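Notice sheet

A notice sheet is a single page of printed instructions, rules or reminders left where people are expected to need it, and where in practice they stop seeing it within about a fortnight. It is a common feature of offices, workshops and shared rooms, and is distinct from the poster, which at least hopes to be looked at.

Wall sheets

The usual form is fixed at eye level, often to something meant for another purpose. Whiteboards are a favourite host. The sheet takes a strip down one side, and the rest of the board stays free for thoughts that may or may not arrive.

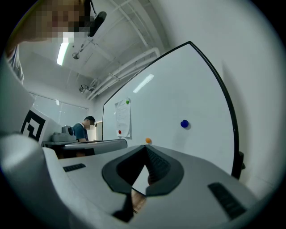 Wihongi objects that the whiteboard is the worst place of all, as a sheet put there is taken to be part of the board and is wiped round for years. The Cistow guide to shared rooms takes the opposite view and allows up to 3 sheets per board, a limit its own offices are said to ignore.

Edges curl with time. Tape at the top corners alone speeds this up, while tape at all four preserves the sheet well beyond the usefulness of what it says.

Table sheets

A sheet laid on the worktop is nearer the hand and more likely to be read, at the price of being leaned on, shifted, and used as a mat. It normally carries a bold heading with indented lines beneath, the indents suggesting that somebody meant to be thorough. Small objects collect on it.
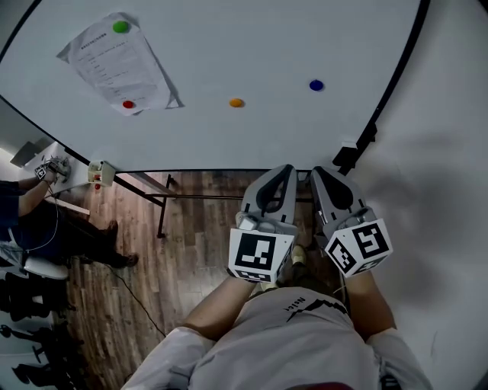 Reading time: 3 minutes

Coloured discs or counters are sometimes kept on the same table as the sheet, and one will often end up on the paper, where it makes a fair paperweight. Green is not known to work better than orange.

Length and upkeep

The Janbridge style notes advise no more than 9 lines, in type that can be read standing up. The longest sheet in the Clikholm collection has 62, the last of which asks readers to keep notices short.

See also: Drawing pin; Laminating; Memo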